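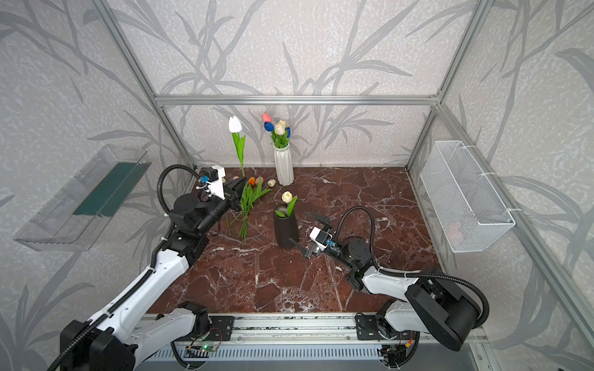
Vom Bund in die Vase
Ein Gespräch mit der Floristin Lenuța Ursu

Lenuța Ursu bindet seit vielen Jahren Sträuße, aber am liebsten spricht sie über das, was danach kommt. Ihr Laden Girimau liegt in einer Seitenstraße, vorne der Verkauf, hinten ein langer Arbeitstisch, an dem sie auch Kurse gibt. »Die Leute kaufen einen Bund, tragen ihn nach Hause und stellen ihn so ins Wasser, wie er aus dem Papier kommt«, sagt sie. »Das kann man machen. Aber dann sieht er aus wie ein Bund im Wasser.«

Ihre Kurse heißen »Lose Blumen«. Im Mai hat sie damit angefangen, zunächst mit Kundinnen aus der Nachbarschaft. Höchstens 12 Personen nimmt sie pro Abend, mehr passen nicht an den Tisch. Gebunden wird nicht, es gibt weder Draht noch Steckschaum. Jeder bekommt eine Vase und lose Stiele.

Als Erstes lässt sie die Blumen auf der Fläche auseinanderlegen. »Wer alles in der Hand hält, sieht nur, was oben ist. Ich will, dass man jeden Stiel einmal anschaut: Wie lang ist der, wohin biegt er sich, ist unten noch Laub dran?« Blätter, die unter die Wasserlinie kämen, werden abgestreift. Angeschnitten wird schräg, mit dem Messer. Scheren verbietet sie nicht, sie müssen nur scharf sein.

Dann kommt der erste Stiel. Ursu nimmt dafür den kräftigsten und stellt ihn so, dass er am Rand anlehnt und mit dem Ende gegenüber am Boden aufsteht. Der zweite kreuzt ihn. »Nach dem fünften hält das Gitter von selbst, vorher kippt alles. Da werden die meisten nervös und stopfen. Man muss den Stiel loslassen, schauen, wohin er fällt, und dann den nächsten dagegenstellen.« Die freie Hand bleibt währenddessen unten an der Vase, vor allem bei schmalen Gefäßen, die leer sehr leicht sind.

Bei den Gefäßen hat sie klare Vorlieben. Im Regal stehen zwei Reihen der Firma Vistau und ein paar ältere Stücke, darunter viel Schwarz. »Eine schwarze Vase lenkt nicht ab. Man sieht die Stiele nicht, man sieht das Wasser nicht, man schaut auf die Blüten. Bei Glas muss auch unten alles ordentlich sein.« Anfängern gibt sie deshalb gern die dunklen. Der Nachteil ist, dass der Wasserstand sich von außen nicht ablesen lässt. Ihr Rat: jeden Morgen mit dem Finger prüfen und alle zwei Tage ganz wechseln.

Auch über den Untergrund redet sie ausführlich. Auf einer hellen, glatten Platte wirkten Blumen anders als auf dunklem Stein. Rotbrauner Marmor mit hellen Adern sei schön, bringe aber selbst schon viel Muster mit. »Da nehme ich ein ruhiges Gefäß und nicht zu viele Sorten.« Auf poliertem Stein rutscht eine Vase außerdem leichter, sobald der Boden feucht ist. Sie klebt kleine Filzpunkte darunter. Wasserflecken wischt sie sofort weg, denn Kalk sieht man auf dunklem Marmor am längsten.

Eine gemusterte Wand hält sie für weniger schwierig, als viele denken. Graue Gräser und Zweige im Hintergrund störten einen Strauß nicht, solange sie blass blieben. Bei einer bunten Tapete rät sie zu einer einzigen Blumensorte.

Ihre Ware bezieht Ursu überwiegend von der Gärtnerei Mazza. 532 Bund hat sie in diesem Jahr allein für die Kurse bestellt, die Lieferscheine hängen an einem Nagel neben der Tür. Was übrig bleibt, geht nach Kursende mit den Teilnehmern nach Hause. Künstliche Blumen hat sie auch im Haus, allerdings nur zum Üben. »Die knicken nicht und trinken nicht. Wer zwanzigmal hintereinander ein- und ausräumen will, soll das mit denen tun. Eine echte Rose macht das nicht mit.«

Auf die Frage nach dem häufigsten Fehler überlegt sie nicht lange: zu lange Stiele. Viele trauten sich nicht zu kürzen, weil sie die Blume bezahlt hätten. Als Faustregel nennt sie die anderthalbfache Höhe der Vase, gemessen vom Boden bis zur obersten Blüte. Die kürzesten kommen zuletzt an den Rand, sie verdecken die Öffnung.

Der zweite Fehler sei der Standort. Neben die Obstschale gehört keine Vase, auf die Heizung auch nicht. Nachts stellt Ursu ihre eigenen Sträuße in den Flur, wo es kühler ist.

Im Herbst will sie die Kurse zusätzlich im Gemeindehaus Willon anbieten. Dort gibt es größere Tische und zwei Waschbecken. Am Ablauf soll sich nichts ändern: auslegen, putzen, schneiden, einstellen. Eigene Vasen dürfen mitgebracht werden, wenn sie dicht sind. »Bitte vorher zu Hause ausprobieren«, sagt Ursu. »Eine Stunde mit Wasser auf Küchenpapier stehen lassen, dann weiß man es.«

08.08.2025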